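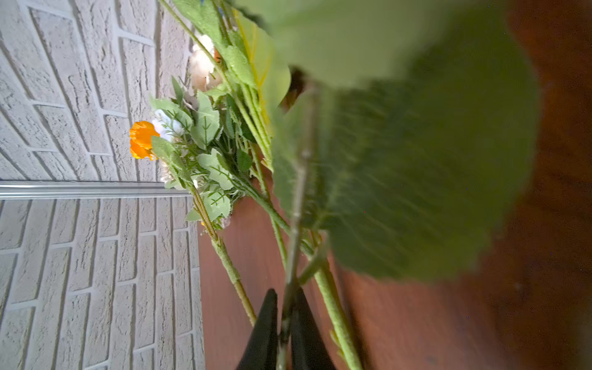 Lenusness 是一本写网络生活和过节的幽默随笔杂志,中文版和英文版同时出,纸上有,网上也有。我们写人怎么在手机上过日子,写收藏夹里存了一堆菜谱最后端上桌的还是速冻水饺,写家族群里那条没人敢第一个回的长语音,写婚礼、满月酒、年夜饭、同学聚会,写一切"照片看着特别美、当天忙得想哭"的场合。拿假花来说吧,白砖墙前面一束,配一片大得快要抢戏的绿叶,正经家居杂志多半要绕着走,我们编辑部却能为它聊一下午:谁家电视柜上没摆过?谁没在亲戚来之前掸过上面的灰?谁没凑过去闻一下,然后假装自己没闻?能聊一下午的东西,基本上就能写成一篇,这就是我们选题的全部秘诀(说"全部"有点夸张,但也差不多了)。

关于我们

杂志由 Watstead 出版,编辑部在 Hinby,一个下雨比出太阳多的小城,楼下是一条叫 Kinsella 的街,街上有一家面包店,烤箱一开,整个二楼都没有办法专心校对。我们特别爱这个地方!搬过来之前,稿子都是在各人的厨房里改的,有一期的封面草图上还沾着番茄酱,后来大家看顺眼了,印出来的时候就把那块红色留着了,读者来信问是什么工艺。

创办人和主编是 Sevim Tatlı。她原来给别人家的生活方式网站写节日清单,就是那种"把客厅变成秋日森林的若干方法",写到后来她发现自己最得意的句子全在草稿箱里,全是抱怨。抱怨胶枪烫手,抱怨松果里爬出虫子,抱怨婆家表妹把她花了一晚上折的餐巾当抹布擦了桌子。她把这些抱怨整理成一篇长文发给朋友看,朋友又转给了朋友,几天以后有不认识的人写信来,说笑完以后给自己妈打了个电话。Sevim 到今天还留着那封信,夹在一本烘焙书里,她说那本书除了夹信没有别的用处。

头一期很薄,是骑马钉装订的小册子,放在 Kinsella 街的面包店柜台上让人随便拿。有人拿去垫可颂,我们知道,我们看见了,我们不介意。因为油渍印上去的那一页正好是讲怎么在聚餐上偷偷处理掉难吃的派,也算图文并茂。

为什么叫 Lenusness

经常有人来信问这个词什么意思。它是一次打错字的产物,当时 Sevim 困得睁不开眼,想打一个完全不相干的词,手指落在了隔壁的键上。第二天早上大家看着屏幕上那个词念了几遍,越念越像一种心情:客人刚走,碗还没洗,你往沙发上一倒,手机里已经有人在群里发今天的合影,而你在合影里闭着眼睛。那种又累又想笑、想骂人又有点舍不得的感觉,我们就管它叫 Lenusness。中文名讨论了很久,提出来的译名一个比一个像保健品,最后还是用原文。读者里有人叫它"累死你思",我们觉得译得非常好,比我们想的都好。 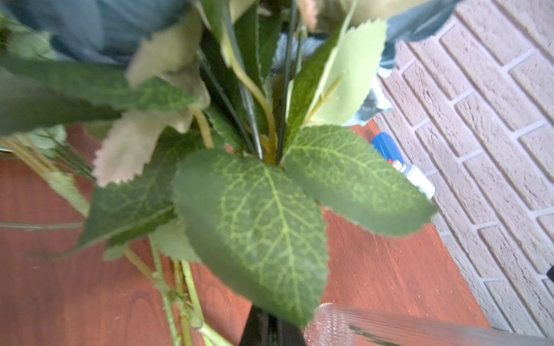
第 13 卷 第 2 期 · 第 39 页

我们登什么

随笔占大头。长短不限,语气不限,要紧的是写的人得在场。你去过那顿饭,你抢过那个座位,你在那个群里打了一大段字又全删掉,那就写。我们收到过很多聪明的稿子,句句都是观点,读完却不知道作者家里餐桌是圆的还是方的,这种稿子我们会回信问:桌上有什么?谁坐在你旁边?后来那盘鱼谁吃了?作者多半会在回信里写出比原稿好笑得多的东西,于是我们就登回信。(征得同意的,放心。)

"收藏夹考古"是固定栏目。作者要从自己的收藏里挑一样存了很久、一次都没点开过的东西,老老实实做一遍,然后写下来。有人做了彩虹分层果冻,有人按教程给猫织了帽子,有人跟着视频学了一支全家一起跳的舞,结果全家只有外公跳会了,外公现在每次聚会都要求播那首曲子。栏目的规矩是失败不许重来,成功了也要写,不过成功的稿子确实少。

"群聊实录"由读者提供素材,我们把人名和头像全部换掉,再重新写成短剧。家族群、业主群、小学家长群、早就没人说话但也没人退的老同事群,都行。最受欢迎的一篇讲一个家族群为了年夜饭吃不吃羊肉投票,投到后来变成了投谁去接姑妈,再后来变成了一场关于空调温度的辩论,羊肉再也没有被提起。登出来以后,我们收到很多来信,每一封都说"你们是不是在我家群里"。

另外还有"节后",每逢大节过完出一组短文,专写节日收摊的样子:拆下来的彩灯怎么缠,剩菜第几顿开始变成别的菜,送走客人后家里那种忽然安静下来的声音。这一组写得最慢,也是编辑部自己最喜欢的,校样一来大家抢着看。

我们不登什么

不登拿别人取乐到让人下不来台的稿子。写自己的妈妈可以,写之前最好想想她会不会看到,她一定会看到,妈妈们什么都看得到。我们有位作者写了母亲拍照必比剪刀手这件事,稿子登出来以后,母亲把杂志买了一摞送给牌友,每本都翻到那一页折好角,还在旁边用圆珠笔添了一句更正,说自己当年比的是"二",意思是两个孩子。那句更正后来我们补登了。

也不登教人成功的东西。怎么涨粉,怎么把年夜饭拍出电影感,怎么靠一张餐桌改变人生,别处写得很多很好,我们一样也不会。编辑部自己的账号常年忘记更新,想起来的时候发一张面包,就这样。
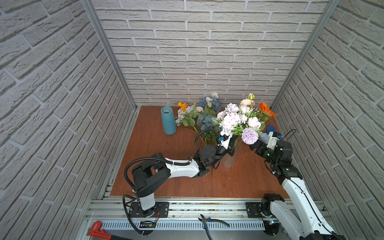

拒稿这件事也顺便讲一讲,总有人担心石沉大海。每篇稿子都有人从头读到尾,读完一定回信,退稿信里会写我们喜欢哪一句。我们自己都被退过稿,知道打开邮件那一秒是什么心情,能看到有人记得自己写的那句"我舅舅剥虾的姿势像在拆炸弹",心里会好过得多。退过的稿子改了再投,欢迎!有一篇写大学宿舍里用电饭锅过中秋的,前后来回了好几趟,作者从学生改成了上班族,宿舍改成了合租房,电饭锅倒是同一只,登出来的版本里它有了名字。

一期杂志怎么做出来

我们先开选题会。说是会,其实是大家带吃的来,边吃边讲最近遇到的事,谁讲的时候别人忘了嚼,谁的那件事就进选题。Sevim 负责在本子上记,她的字很难认,有一次"外婆的微信头像"被看成"外婆的微型头像",还真有人照着后者写了一篇,写外婆在项链坠子里放全家的小照片,写得特别动人,就这么登了。

稿子进来以后由两个编辑分别看,各自写意见,写完再对。两个人的意见常常相反,一个说开头太慢,一个说最喜欢开头,这时候就把稿子念出声,念给还没看过的人听,看他在哪里笑。幽默文章光在屏幕上看是看不准的,声音一出来,哪里拖、哪里急、哪个笑话其实只有作者自己懂,一清二楚。中文版还多一道麻烦,英文稿里关于火鸡和肉汁的笑话搬过来往往就不响了,译者要跟作者商量换成什么。换成鱼?换成月饼?有一篇讲火鸡解冻的,译者试了好几种,最后决定就让火鸡待在原地,只在结尾加了译者自己冻坏一只土鸡的经过,比正文还长,我们一个字没删。

插图和版式由 Watstead 的设计同事做。他们对我们非常宽容。我们会在下厂前一天晚上要求把一条脚注挪到页眉,会坚持某张全家福里只保留大家的鞋,会争论一个破折号值不值得占一行。他们叹着气都给做了,印出来确实好看,然后我们带面包去谢罪。纸选的是有点粗的那种,不反光,躺着看不晃眼,拿来垫杯子也吸水,这一点得到过读者表扬。

关于读者

我们的读者什么人都有,刚离开家念书的,正在给孩子办周岁的,退休以后才开始学着发朋友圈、一发就是九张夕阳的。来信是我们做这件事最大的乐趣!每逢五月和年底信最多,前一拨讲母亲节该送什么、送了以后被说浪费钱,后一拨讲要不要回家、回家睡哪张床。信里讲的事我们常常在选题会上念,念着念着就有人想起自己家的,于是那天的会就开不完了。

有读者把杂志放在卫生间里,写信来不好意思地告诉我们。请不要不好意思,编辑部的卫生间里也放着一摞。

也有人问能不能把自己家的照片寄来。可以,我们喜欢看别人家的桌子、窗台、冰箱门。越没收拾过越好,角落里有一只拖鞋更好。

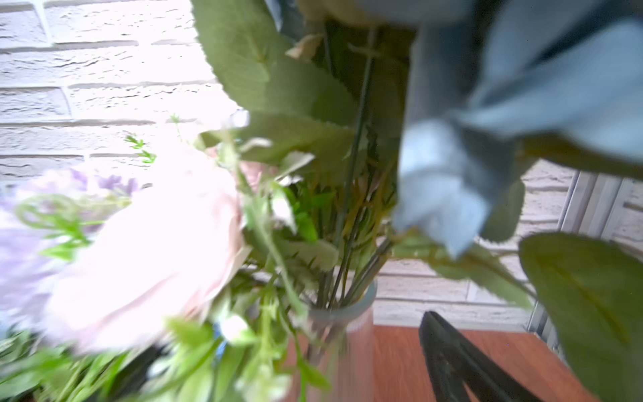 玻璃花瓶里的假花,浅粉色玫瑰和淡紫色小花

写作小组

除了出杂志,我们还在编辑部楼上办写作小组,傍晚开始,讲到面包店打烊为止。小组不教技巧(好吧,教一点),主要是让大家把平时在饭桌上讲得眉飞色舞、一落到纸上就变得像工作报告的故事,找回讲的时候那个劲儿。常用的练习叫"先说给人听":一个人讲,对面的人只准问问题,讲完马上写,不许查手机,不许想题目。另一个练习是写一条朋友圈,再写发这条朋友圈之前的一个小时。后面这个每次都有人写着写着笑出声来,有时候也有人写着写着不出声了,我们就歇一会儿,吃点东西。

来的人不需要有作品,也不需要带任何东西,带零食当然不拦着。线上也有一组,用中文,时间照顾到不同时区,所以总有人在吃早饭,有人已经穿着睡衣。摄像头开不开随意,猫可以入镜。

我们靠什么活着

靠订阅,还有 Watstead 别的书替我们兜着底,这个得说清楚,也得谢谢他们。杂志里没有软文。有商家来问过能不能在"收藏夹考古"里用他们家的模具,我们回信说可以寄来,做砸了照登,对方就没有再回。网上的文章大部分可以免费读,新一期的几篇长文留给订户先看,过一阵子也会放出来。学生订阅打折,拿什么证明都行,拍一张食堂饭卡也算。

要是你暂时不方便订,去 Kinsella 街那家面包店看看,柜台上一直给我们留着位置,老习惯了。

怎么找到我们

投稿请走网站上的投稿页,中文稿直接用中文写,不用先翻译,也不用附简历,写一句你是在哪儿写完这篇的就行。我们收到过的回答有车库、月子中心、高铁站的按摩椅,还有"表哥婚礼的厕所隔间里,外面正在敬酒"。那篇我们当天就要了。

想来编辑部坐坐的,提前在网站上留个言,二楼,楼梯有点陡,门铃时灵时不灵,按了没人应就喊一声,窗户通常开着。水壶在进门右手边,杯子随便拿,写着 Sevim 名字的那只也可以拿,她自己从来找不到它。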